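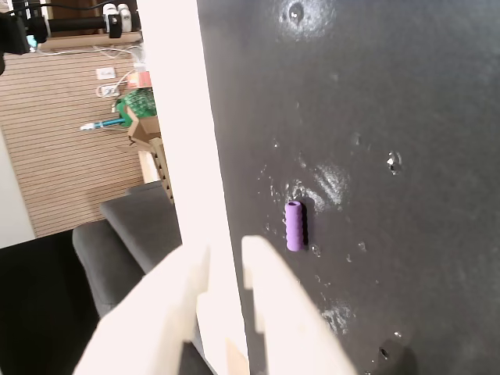
One reader wrote in to say that a peg with a hole in the end shouldn't be called a peg at all, it's a bead, and she has threaded plenty of them on shoelaces.

Games & Toys > Small Parts > Pegs

Browse Articles Topics Search

Ridged peg

I'll stick with peg, but she has a point! A ridged peg is a short, stubby cylinder with rings running around it, handy for sorting, stacking and counting. The purple one I've put on this page is a good typical shape: small, happy to stand on its end, with a round opening at the top. Some kinds are hollow all the way through (those are the ones people thread), and others have just a socket for the next peg.

The ridges are my favorite part. They give your fingertips something to hold, and they make a lovely zippy sound if you run a nail down them.

Sets and storage

Kilton sold theirs in tubs of 251 — an odd number I've never seen explained — and schools could order the big Rallham box of 1000. Mine came from a Makori starter bag with 80 in it, and I keep them in a jar with a screw lid.

Use

Pegs stand best on a hard, flat top. On a rug they topple, and then they roll under the couch. Little kids shouldn't have the small sizes, so check the bag for the age mark. For cleaning I use warm soapy water and an old toothbrush, then leave them on a towel overnight.

See also: Pegboard, Lacing bead, Counter

Contact | © Prurnmont | Back to top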